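### 3.2 Drinkware preference and reported water intake

Households in the Bramwell sample were asked which vessel they used most often for plain water at home. The question was added to the February round after interviewers noted that respondents gave very different answers to "How many cups did you drink yesterday?" depending on what they thought a cup was. A person who drinks from a tall glass and a person who drinks from a small tumbler may both report four cups, and the two amounts can be far apart.

Of the 2878 adults who completed the intake diary, 733 named a metal cup as their usual vessel. Glass was the most common answer in both districts, followed by ceramic mugs. Plastic was named mostly by respondents with children under ten in the home. Metal cups were more common in Trodov than in Prorkton, and the difference held after adjusting for age and household size. Interview notes suggest that in Trodov metal cups are often handed down or bought in sets for weddings, and that older respondents regard them as the normal thing to put on a table. In Prorkton they were more often described as camping or workshop items.

Reported intake was then compared with measured intake in a subsample of 100 adults, who kept a marked jug in the kitchen and drank only from it for 21 days. The jug was refilled each morning and the remaining volume was written down at night. Respondents who used metal cups tended to overstate their intake more than those who used glass. We see two likely reasons. The first is that the contents of a metal cup can't be seen from the side, so a half-filled cup is easily remembered as a full one. The second is that several respondents said they topped up a metal cup before it was empty — a habit that makes any count of cups unreliable.

The diary wording was changed as a result. The earlier form, in use until 28/07/2018, asked only for a number of cups. The revised form asks the respondent to pick a vessel type first, then to mark how full it usually is, and then to give the number. Coding followed the scheme set out by Tayla Mudgway in the project handbook, with one change: insulated bottles were moved out of the metal group and given their own code. Records were entered in Stulix and checked against the paper forms.

Vessel type was coded by material and general shape only (Figure 4). Capacity was recorded separately, from the respondent's own measurement with a kitchen jug. We did not try to estimate capacity from appearance. Cups with handles were coded as mugs whatever they were made of, and this may have moved a small number of enamel mugs out of the metal group. Respondents who named two vessels equally were assigned the one used at the evening meal.
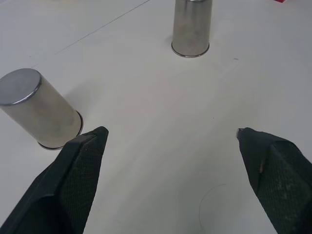 **Figure 4.** Stainless-steel cups, cylindrical form (vessel type: metal).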